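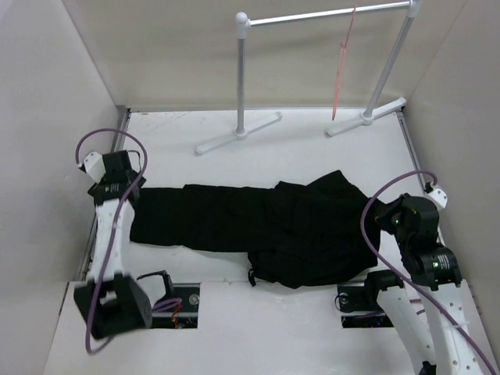 Figure 2. Black garment on a white work surface, with garment rack and pink hanger behind.

4. Solid black in the two series

4.1 Material

The study covers two monthly comics published by Trokska. The first, Mikuš, is a crime series that ran for 49 issues under one penciler and several inkers. The second, Jirkari, is a fantasy series that ended after 13 issues with the same artist doing both pencils and inks. Both were printed in color, and both were later collected in black and white for a cheaper edition. The cheaper edition is what makes them useful to us. With the color removed, a reader can see how much of each page was left to the colorist and how much was already settled in ink.

We worked from the copies held in the Imstead collection. Where an issue was missing its cover or had been rebound, we used only the story pages. Advertisements, letters pages and recap pages were left out. Double-page spreads were treated as a single page because the black areas often run straight across the fold, and splitting them gave results that made little sense when we tried it on the early issues.

4.2 What was recorded

For each panel we noted whether it contained an area of solid black larger than the head of the nearest figure. If it did, we wrote down what the black stood for: cast shadow, night sky, hair, clothing, or background with no clear source. A panel could be entered under more than one of these. Black used only in sound effects or in the borders between panels was not recorded.

Clothing caused the most trouble. A black coat drawn in ink is usually shown as a flat shape with a few white lines where the cloth bends. Some inkers leave those lines out, and the coat then joins with the shadow behind it, so that only the collar, the hands and the face tell the reader where the figure stands. In the early issues of Mikuš this happens in almost every night scene. We recorded such panels under both clothing and shadow, and marked them with a note so they could be looked at again as a group.

A second problem was hair. The lead character in Jirkari has long dark hair that the artist fills in completely in distant views and draws strand by strand in close ones. Only the filled version was recorded. This means that the same character moves in and out of our records within a single scene, depending on how near she is to the reader. We considered a separate entry for partly filled areas but could not agree on where it should begin.

4.3 Differences between inkers

Mikuš changed inkers more than once, and the changes are easy to see in the black and white edition. The first inker uses large shadows that come in from the side of the panel and cover the floor. Furniture is often just a white line on top of black. The next inker keeps the same layouts, as far as we can tell from the pencils that have been published, but opens the rooms up. Walls are left blank and the shadow is pushed down to a strip under tables and chairs. The story did not move to brighter places at this point. Most of it still takes place at night, in the same apartment building and on the same stretch of road.

Readers noticed. The letters pages in the months after the change contain complaints that the book had become "thin" or "unfinished," and one reader asked if pages were being sent to the printer before they were done. The editor's reply was that the new approach gave the colorist more room. In the color issues this holds up fairly well. The night scenes have blue and violet washes where the ink used to be, and the figures separate cleanly from the walls. In the black and white edition the same pages look empty – the washes are gone and nothing has taken their place.

The last inker on the series seems to have worked between these two approaches. Black comes back, mostly in clothing and in doorways, and it is used to lead the eye from one panel to the next. A black coat at the lower right of one panel is often followed by a black doorway at the upper left of the next row. We found this pairing in conversation scenes more often than in action scenes. It is possible that action pages, with their slanted panels and larger figures, did not need the help.

4.4 Jirkari

Jirkari has no change of inker, so any change in the use of black has to come from somewhere else. The clearest one follows the story. The opening issues are set in a mountain town with snow on the ground, and solid black is kept for hair, boots and the mouths of caves. When the story moves underground, black fills most of the background and the figures are drawn with a heavier outline. The artist also stops drawing panel borders on some pages and lets the dark background run between one moment and the next.

A smaller change appears in the August issue, where several pages have backgrounds that are plain black with no cave or night sky to account for them. We entered these as having no clear source. They may be a choice made for mood, since they fall in a scene where two brothers argue. They may equally be the result of a short deadline. The published issue gives no hint either way, and the collected edition prints the pages unchanged.

4.5 Limits

The records depend on judgment, above all in deciding when a hatched area has become solid. Cheap paper makes this harder. Fine hatching tends to fill in during printing, and a coat that was drawn with many close lines can come out as one flat shape. We compared a few pages with the later collected edition, which is on better paper, and changed the entry when the lines were plainly visible there. Pages that looked the same in both were left as first recorded.

We also did not have the original art for either series. Corrections in white paint, pasted panels and notes to the colorist would all help to show who decided on a given black area. Without them, the differences described in 4.3 are assigned to the inker named in the credits, and work by uncredited assistants would be counted under that name as well.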